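Lentil stew with carrots, the way I cook it at home
Henok Demissie, 2025-10-05

I learned this stew from my uncle Tekle Wolde, who cooked it every week in July, when his garden had too many carrots. It is cheap and it keeps well. The recipe makes enough for two hungry people.

You need: 700 ml water, one cup of red lentils, two carrots, one onion, 70 g tomato paste, garlic, oil, salt and a spoon of berbere. I buy the Dimport one, but any brand is fine.

Step 1. Wash the lentils
Put them in a bowl with cold water and move them with your hand. Pour the water away and repeat until it stays clear. Peel the carrots and the onion now, so the peels can go out before you start to cook.

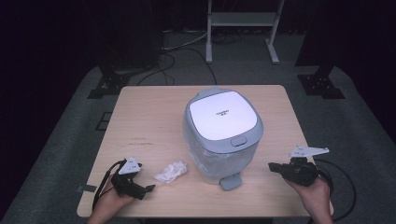

Step 2. Cook the onion
Cut it very small. Cook it in oil on low heat until it is soft and a little brown. Please do not hurry this part. Add the garlic and the berbere and stir for one minute.

Step 3. Add the rest
Put in the tomato paste, then the lentils, the carrots in thin slices, and the water. Cover the pot and cook on low heat until the carrots are soft. Stir sometimes, the bottom burns easily. Salt comes at the end.
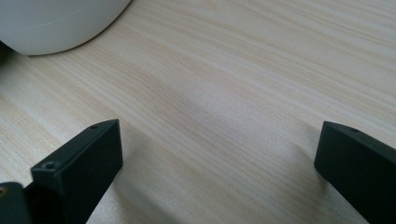 A light wooden table.

Eat it with flat bread or rice. On the next day it is thicker, so add a little water when you warm it.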